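May, evening

Today I read again the rules we wrote for the recording work, all twelve points, and I am not satisfied with them. Point four says "the task must be done in a natural way". What is natural? For me it is one thing, for the people at Turkico it is surely another. A rule that two persons read differently is only a wish.

So I spent the morning making it shorter. I wrote: begin with both hands visible, keep the marker faces clean, do not correct a mistake secretly, say it and mark the take. Vivine asks for 80 good takes per object, and I would prefer fewer takes and honest notes. I will tell them this, politely.

I also removed the line about speed. When people hurry, the robot learns hurry.
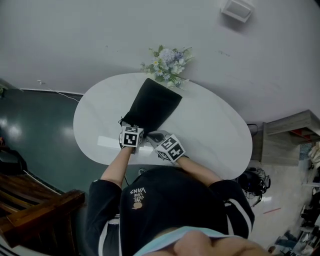
The rule about soft objects is still the hardest for me. A box has edges and you can write "hold it by the edge", but cloth has no such place. With the black pouch, the right hand pulls at the flap and the fingers have to work under those big white cubes, so I cannot demand one exact grip. I wrote instead: both hands stay on the object until it is open. The drawstring needs its own sentence, I think – should it hang free or lie on the table? I left a question mark there and went to make tea.

Tomorrow I must send the new version before noon, and ask again for the key to the second cupboard.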